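Section 5: Setting up your episode tracker and keeping spoilers out

Okay, so you've got Fanach installed and you've made your account. Now for the part I like best, which is telling it what you watch! I've been running it since the second beta, and I still go back through these steps whenever I wipe my tablet, so I've written them the way I do them myself.

Before you start, have the login for your streaming service handy. You also need to be on version 201 or later. (Look under Menu, then About. If you see a lower number, go back to Section 2 and update first.)

Adding your first show

1. Open the Shows tab and tap the plus sign in the corner.

2. Type the name of the show. I'll use Skilach, the mountain rescue drama, for all the steps in this section. It's what I was watching when I wrote them, and it has a messy season order that makes a good test.

3. Pick the right entry from the list. Skilach comes up twice, once as the original run and once as the recut version with the longer episodes. They have separate episode counts, so check the year under the title before you tap.

4. Tap Add, then choose where you are. You can pick "Not started," "Caught up," or a particular episode.

5. Wait for the green check mark. On my old phone this takes a while with long-running shows, and the screen looks frozen while it works. Leave it alone and it gets there.

Note: Fanach holds up to 800 shows on one account. I'm at 929 if you count everything I've ever started (don't judge me), so I moved the finished ones to the Archive, where they stop counting toward the limit. Press and hold a show, then tap Archive.

Caution: Removing a show is a different thing from archiving it. Remove wipes your watch history for that show, along with your ratings and any notes you wrote on episodes. There's no undo. I lost two whole seasons of notes on Brernell this way and I'm still sore about it.

Turning on the spoiler shield

The shield hides episode titles, thumbnails, cast lists and trailers for anything past the episode you've marked. Cast lists matter more than you'd think. I once found out a character was coming back from the dead because the actor was credited for the finale.

1. Go to Settings, then Shield.

2. Slide the switch to On. The little umbrella turns solid.

3. Choose a level. Light hides titles and pictures. Medium adds cast lists and guest stars. Full hides trailers, news posts and comments too.

4. Tap Apply to all shows, or go back and set the level one show at a time.

5. Close the app completely and open it again. The shield won't cover pages that were already loaded.

I keep everything on Medium except Skilach, which gets Full, mostly on account of the fan comments. Those people post the second the credits roll. 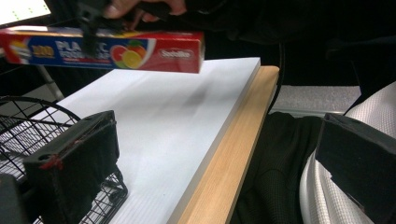 Sedolike plastic food wrap, in the red and blue box.

Note: Promos are handled separately. If you like teasers but hate full trailers, go to Settings, then Video, and turn on Teasers only. Anything over a minute gets hidden and you'll see a gray card with the running time on it. Tap the card twice if you change your mind.

Sharing a list with someone

My friend Vinzenz Mösli and I watch Imhof together from two different time zones, and a shared list is the only thing that keeps us honest. Both of you need an account.

1. Open the show and tap Share.

2. Enter the other person's user name, with the dot if there is one.

3. Choose Follow the slower viewer. With this on, the shield stays at whichever episode the person behind has reached, for comments you leave each other.

4. Tap Send. The invitation runs out after five days, so nudge them!

Caution: If either of you marks a whole season as watched by accident, the shield drops for both of you right away. Tap Undo at the bottom of the screen before you do anything else. It only stays there for a few seconds.

If a new season doesn't show up, pull down on the Shows tab to refresh, then check that the show isn't sitting in your Archive. Archived shows don't pick up new episodes until you move them back. Reminders and air dates are in Section 6.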